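Mamusdale Clear Box Set: data card

Version 2 of the notes. Version 1 made bigger claims and has been withdrawn.

What this is

A collection of still photographs of small things being put into a clear box and taken out again. The title says "set" and the original proposal said "benchmark." I have dropped the second word. A benchmark tells you something about whatever you test on it, and I am not convinced this one does yet.

Contents

There are 200 sequences, each labeled by hand, plus 40 held back for testing. The setting hardly changes: a white table, a clear box, a block. If you want clutter, mixed lighting or a room that looks lived in, look elsewhere. The Cidon kitchen set is messier and for most purposes the better choice.

Why a clear box

The argument in the proposal was that clear walls are hard to judge and that most tidying data avoids them. The first half is fair. You see the red mat straight through the acrylic, and a labeler who is going fast will mark the mat as the floor of the box. We had to redo a batch over exactly this. The second half I would not repeat without a proper survey, and we did not do one.
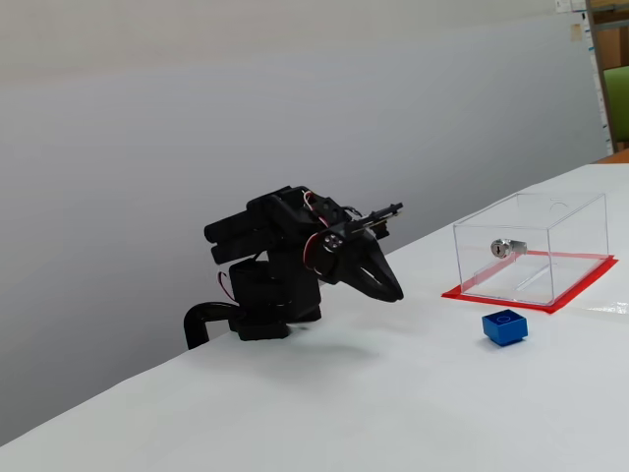
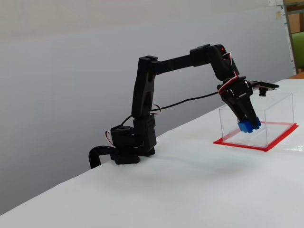 Labels and known problems

Each photograph carries one of four labels for the block: "outside," "inside," "over the opening," and "unclear." The last was added late, after two labelers disagreed on so many photographs that the first three could not be defended. Please do not fold "unclear" into "outside" to get a tidier table. One early user did that and reported a gain that went away when we put the labels back.

"Over the opening" is the weakest of the four. It depends on where the camera stood. From a low angle something well behind the box can look as if it is above it, and the clear walls make this worse. Treat any result that leans on this label with suspicion.

The lock

The box has a silver cylinder lock on a small latch plate. It is not part of the task and there is no label for it. Several people have asked whether the set can be used to study opening and closing. I would say no. A lock that shows up in the pictures is not the same thing as data about locks.

The block

The block is blue, with beveled edges and a raised circle on top. The circle was supposed to help with telling which way up the block was. In practice it is hard to make out in many photographs, so the orientation column is blank more often than it is filled. We left the column in so that old scripts would still run.

The mat

The red mat reaches a little past the box at the front and right. Anything trained on this set may well learn "red means box." We tried a rough check by graying out the mat in 20 test sequences, and the scores fell. That is a small check and I would not quote a number from it, but it was enough to make me doubt the headline result in version 1.

Suggested use

Sanity checks. Teaching people how to label see-through containers. A small extra test next to something larger, such as the Vekstead drawer set.

Please do not use it to claim that a method understands containers in general. A model that does well on it has done well on a very narrow job – one kind of box, one plain table.

Size and splits

After removing near duplicates we kept roughly 1,000 labeled photographs. Splits are made by sequence, never by single photograph. If you reshuffle them, photographs from the same sequence will end up on both sides and your score will mean nothing.

Changes since version 1

Added the "unclear" label.
Removed the word "benchmark."
Removed the comparison with the Crăciun shelf set, which used different labels and should not have been in the same table.
Fixed split files that listed some sequences twice.

Open questions

Whether a plain mat would change the labels as well as the scores. Whether the orientation column should go. A second round of photographs is planned for October, with the mat taken away for half the sequences. Until that is finished, cite this version by number and quote the limits along with the results.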